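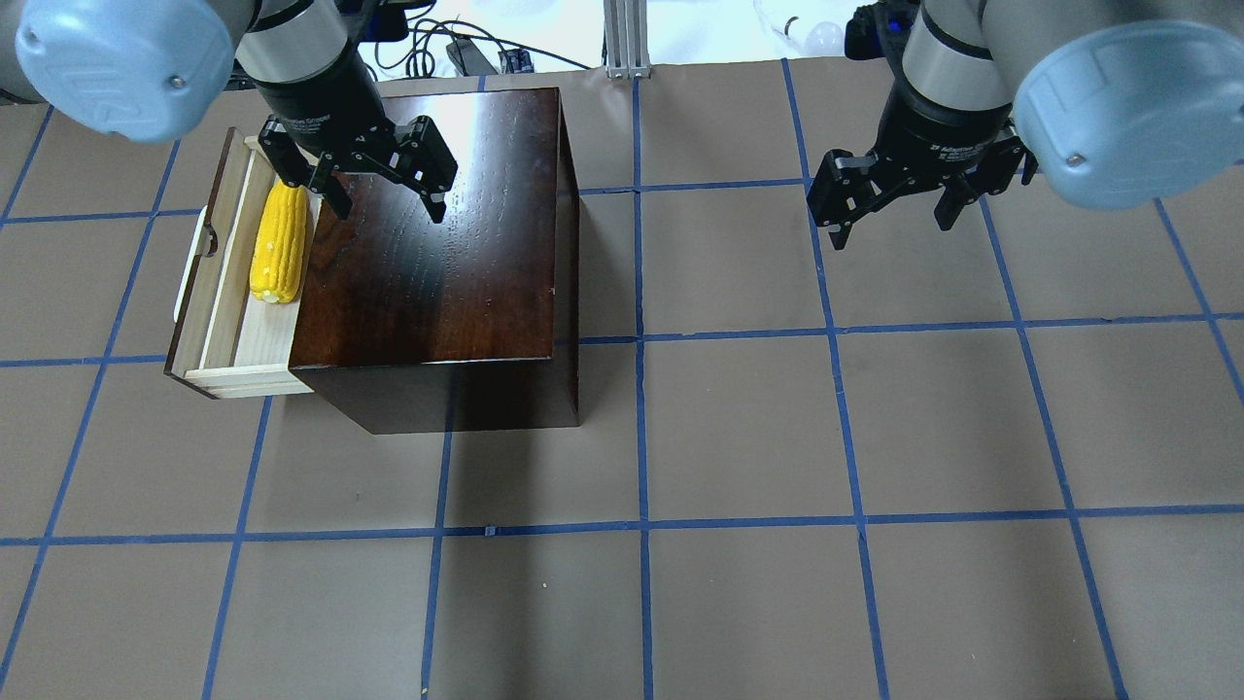
*By the coach at Plarkau Juniors*

**What age can my kid start?**
I take them from 4, and yes, wobbly serves are fine!

**Do we need our own racquet?**
Nope, I've got loaners (the little Clako ones are great). 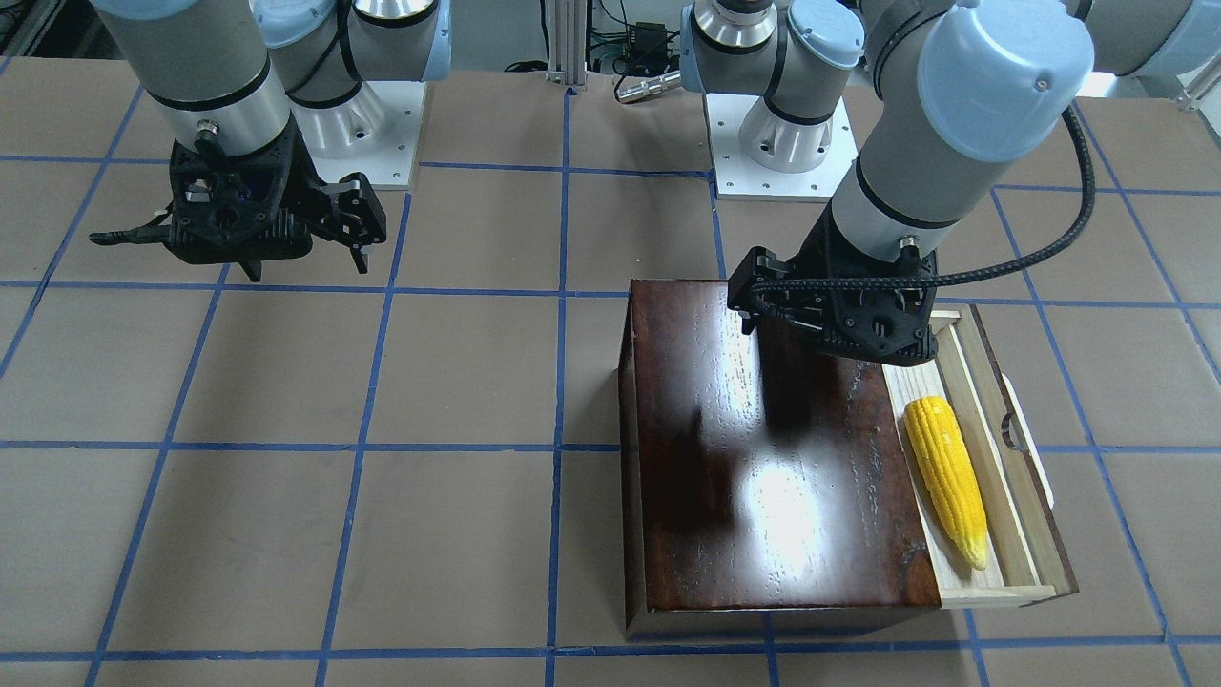 *Two arms over the blue tape grid*

**When are lessons?**
Tuesday at 3, on the Lebrun Street courts. Bring water!

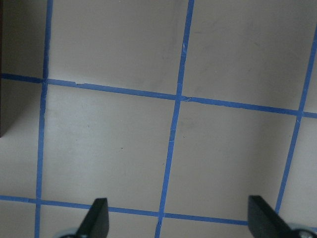

## Rain and missed lessons

**What if it rains?**
I'll text you by noon and we'll move to the gym.
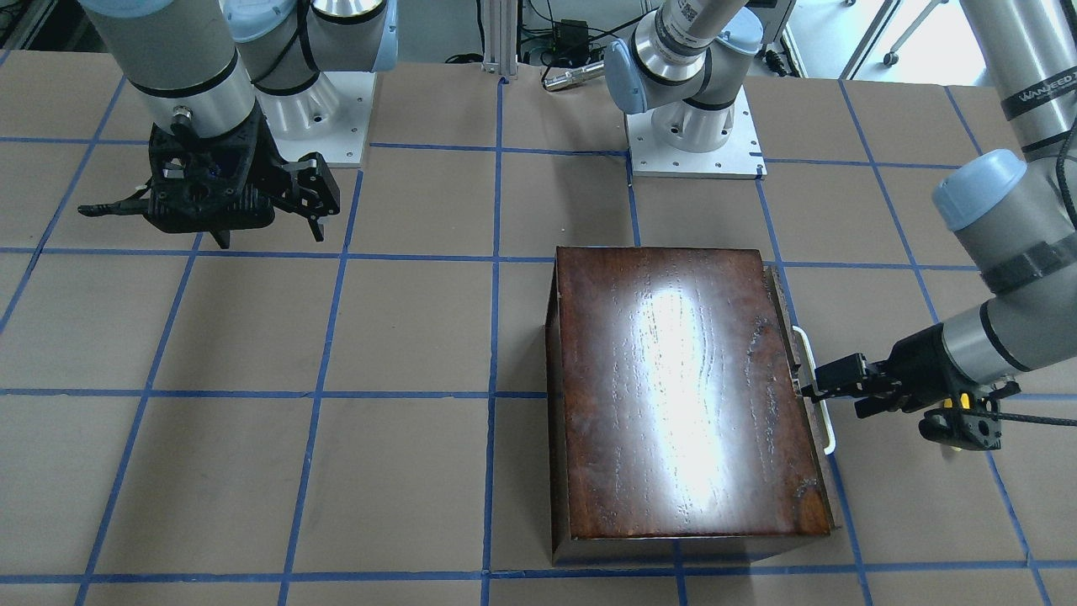
*Dark wooden box on the table*

**Can I make up a missed lesson?**
Sure, any time that month.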